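Cellar Hand and Occasional Diplomat, Zencombe Vineyard

Full time, permanent, starting in March

We make still white, a rosé we argue about and a cider we'd prefer you didn't mention to the wine trade. Our last cellar hand has gone off to be a winemaker somewhere sunnier, as they tend to, so we need another one.

The job is mostly cleaning. People come to us having read a good deal about terroir and are surprised by how much of winemaking is done with a hose. When you aren't cleaning you'll be racking, topping up barrels, taking samples, labelling, and persuading the Sperling press to finish its cycle. It is older than it looks and prefers to be spoken to before lunch.

We put 200 barrels to bed each winter and look after 173 rows of vines, some of which are straight. During harvest you'll be picking and pressing with the rest of us, and the hours get silly. We pay overtime for the silly ones.

You will need:
A full driving licence
A forklift ticket, or the nerve to get one at our expense
At least one vintage behind you, in any country
Enough arithmetic to work out an addition for a 1000 litre tank without ringing anybody

A wine qualification is welcome but won't get you out of the drains. Tractor experience would make you very popular.

You'll report to Precious Du Plessis, our winemaker, who tastes everything at 10 in the morning and will expect you to have an opinion. She doesn't mind if it's wrong. She does mind "interesting".

In return there's a fair wage, staff prices on the wine, a room in the cottage if you want it – the heating works in the half nearest the road – and a cooked lunch every working day. Everyone takes a turn at the stove.

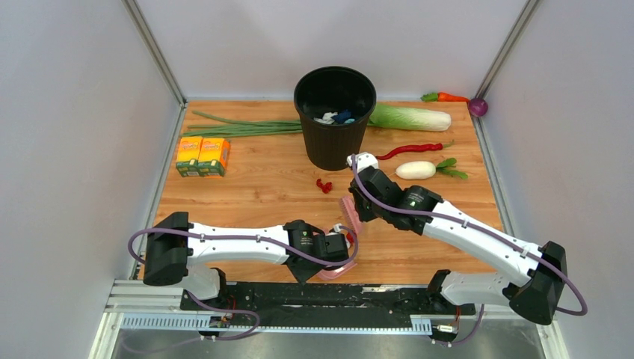
Spring onions.

To apply, send a CV and a short letter to Precious at the winery. Tell us about a wine you disliked and why. Please don't describe yourself as passionate, as we've had a lot of those and the barrels still needed washing.

Interviews are held in the cellar, so bring a jumper.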